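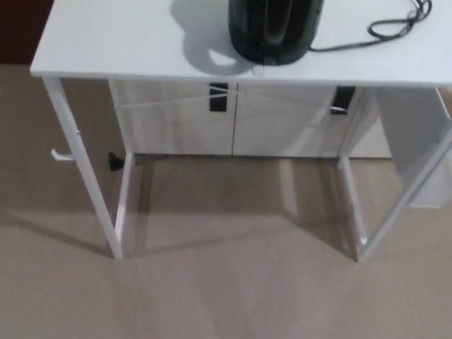 Photo: Amerley Alhassan for Zusunis

Steron Mobile Helper - Room Planning and Starter Package

Home > Equipment > Mobile robots > Steron

If you've been thinking about a robot for the studio, the classroom or the back office, and you've got as far as wondering what it will really cost to get one going, you've come to the right page. We've been selling and setting up the Steron for a good while now, and most of the phone calls we take are about the room it's going into: the desks, the floor, the cords, the awkward bit behind the door. So we've put the room first in our starter package, and the machine second.

The Steron is a wheeled helper with two arms and a camera at the head, made for light fetching and tidying jobs between ordinary pieces of furniture. It will work at a desk or a table of normal height, and it can be taught to reach for things on the floor as well, though that takes a little longer and we'd suggest leaving it for your second month.

What's in the starter package

Room visit and written floor plan
Steron unit with charging dock and spare battery
Two half-days of training at your place
Phone support from our Hitthorpe workshop, weekdays and Saturday mornings

The room visit is $257 within our local delivery area, and we take it off the price if you go ahead. Delivery and set-up are quoted separately, as stairs and narrow hallways make such a difference. We ask you to keep $3,000 aside in the first year for the things that don't appear on anyone's brochure - a second dock, a better grade of gripper pad, perhaps an electrician for a power point in a more sensible spot.

Planning around your furniture

Slim-legged desks are lovely to look at and you certainly don't have to replace them, but do tell us about them when you book. Measure between the legs at floor level as well as up at the top, as angled legs can give you two quite different numbers. Cross braces matter too, and so do hooks or anything else that sticks out from a leg at about knee height. Cords are best clipped along the back of a desk before we arrive.

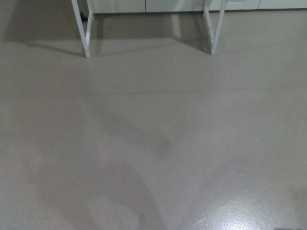 Floors are the other half of it. Joins, mats and raised strips should all go on the plan, and if you have a shiny floor under strong overhead lights, please mention that, because glare can bother the camera and we may suggest a softer bulb or a blind. Gobnait Ó Néill does most of our room visits, and she is very happy to talk lighting for as long as you'll let her!

Spreading the cost

Schools and community groups can spread up to 50 per cent of the package price over the first year. Ask for Birdie Castellanos, who looks after our accounts and will send you a quote you can put in front of your board. Orders confirmed by the end of September are delivered before the summer break.

Accessories

Niskanen soft gripper pads, pair
Second charging dock
Cord clips and desk-edge channel, white or grey
Wheel cover set for delicate floors

Availability: built to order. Please ring for current lead times.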